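Velach House Residential Building
Linen and Laundry Area Inspection, February

Inspected: folding room, linen closets, chute room on floors 1 through 4. Items marked C require correction before the next visit.

1. Exit path clear to the full width of the door: OK
2. Extinguisher tag current: OK
3. Dryer lint screens clean: C. Dryer 8 had buildup behind the screen. The Flullus service log shows no entry for this unit.
4. Hot water at folding room sink: 117 degrees F. Within the building limit.
5. Shelf load limits posted: C. The label is missing in the second-floor closet.
6. Carriers free of broken strands and sharp ends: OK. Rims are to be checked by hand at each corner.

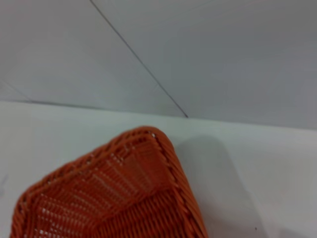 Item 6. Woven basket, corner and braided rim.

7. Carts stored with wheels locked: OK
8. Chute doors close and latch without help: C. The third-floor door must be pushed shut. Work order sent to Weidemann.
9. Detergent kept in labeled containers: OK. Citus refill drums are dated and capped.

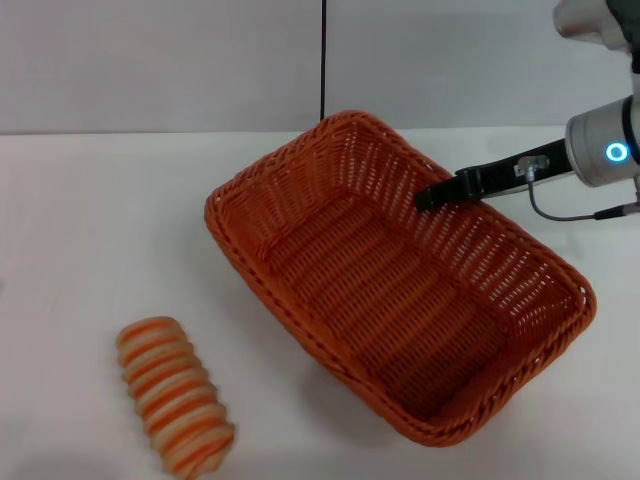

SECTION B: STORAGE AND HANDLING

10. Baskets emptied before cleaning: OK
11. Clean and soiled linen kept apart: OK
12. Room humidity at or below 65 percent: OK

Related items
Chute Door Maintenance Schedule
Dryer Vent Cleaning Record
Linen Closet Shelf Labels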